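Docs > Bellora cell > Recording demos > Cutting task

Last updated: March

Recording the cutting demos, short version. Ask Judit Szabó if the login fails.

1. Home both arms. Check the wrist camera feed before anything else, a smudged lens cost us 40 episodes last time.
2. Knife in the rack, blade up. Board on the cloth, any angle, dont line it up with the table.
3. One piece on the board. Only one!

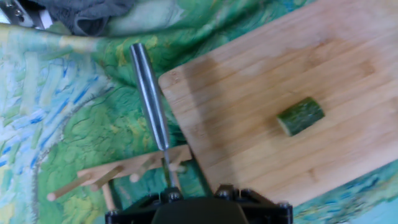

Wrist view, piece on the board.

4. Open the gripper, park it above the cloth, start recording. Wait 4 seconds, then move.
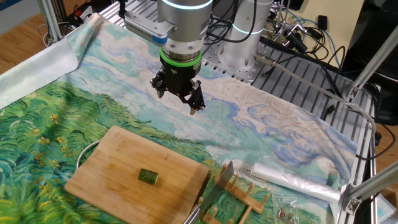
Move slow near the knife. If you bump the rack, stop, mark the episode "bad" and reset. Don't try to save it, the policy learns the wobble too. Shift the piece a little every time, and turn the board every 11 episodes.

5. Fixed views next. Both need the whole board in them.

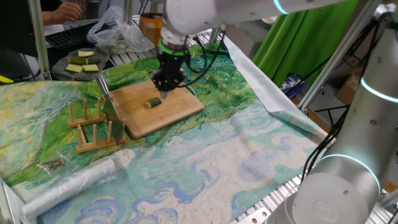 Type the label right after you stop, not at the end of the shift. Use "piece" for the food in every label, Davoud's script chokes on anyting else. Target is 3000 episodes.

6. Upload, then log out so Kinga can start hers.

Contact: Bianka Juhász, data desk | © Viderier | Back to top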